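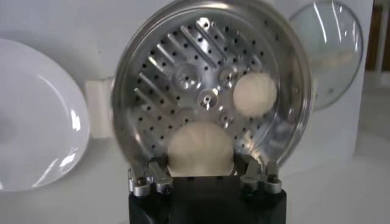 *Two white buns on the steamer tray, plate next to it.*

Steamed bun FAQ - updated January 3, 2023. Same questions keep coming in after the Greston class so putting them all in one spot.

## Buns stuck to the tray. Help?

Grease it. Thin wipe of oil, get around the holes too. Or a square of parchment under each bun. Still stuck? Let them sit a couple minutes off the heat, then lift from the side. Don't yank.

## How far apart?

Two fingers minimum, more for big ones. They grow. If they touch they tear when you pull them apart - still taste fine.

## What flour?

Plain all-purpose is OK. Lolard cake flour mixed in if you want them whiter and softer. Bread flour comes out chewy, some people like it.

## How much water in the dough?

200 grams to start. Add a spoonful at a time if its dry. Dough should feel like an earlobe.

## Can I rise the dough in a metal pot?

Yes. Stainless is fine, no need to buy a bowl. Cover with a folded cloth, damp not dripping. Keep it out of drafts. Cold kitchen in January = longer rise, go by size and not the clock.

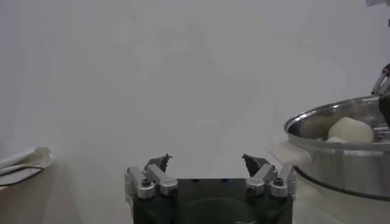
## Why did mine collapse?

Usually one of these:

- lid came off too fast. Heat off, wait, then crack it open a little
- left to rise too long
- water boiling too hard
- drips from the lid - tie a towel around it

## Can I freeze them?

Yes, cooked and cooled all the way. Bag them, steam again from frozen. Microwave works with a wet paper towel on top but eat them rigth away.

## Does the tray go in the dishwasher?

Mine does. Soak first, dough sets like glue in the holes. Old toothbrush for the rest.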